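Counting the Cost at Plendden
2/14/18

When Ishbel Munro became head of purchasing at Plendden, a packing firm of 15 people, she was given one sheet of paper. It was the offer from Amevix for a packing cell, and it had a single price on it. She sent it back the same afternoon and asked for the price of the fingers.

A finger pad is a small part, but it wears, and every new product may need another shape. Stüber, the second bidder, wanted 310 pounds for one pair. Munro put five pairs in her plan for the first year.
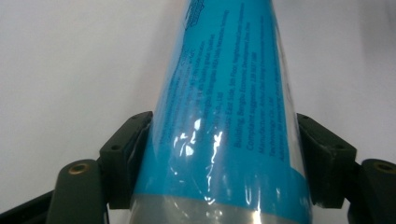 Should a small firm rent the equipment first?

Renting makes sense if the product range will change within a year. For a stable range, the rent soon becomes higher than the purchase price, so ask for both figures in writing.

Wrapped goods are the difficult part of the budget. Shiny film can disturb a camera, and a hard grip can leave a mark on it. Both bidders were therefore asked to include training hours, during which people guide the grippers by hand. Amevix offered 652 hours and Stüber offered almost half of that. The cheaper offer did not look so cheap any more.

Munro also wanted the simple things on paper: the table, the bins, the cables, and who pays when a cable breaks.
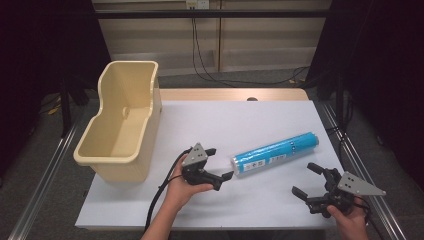 What Grukcombe did differently

At the sister site in Grukcombe, the manager bought the arms first and asked about floor space later. The delivery waited in a corridor until September. Munro now measures the doors before she signs.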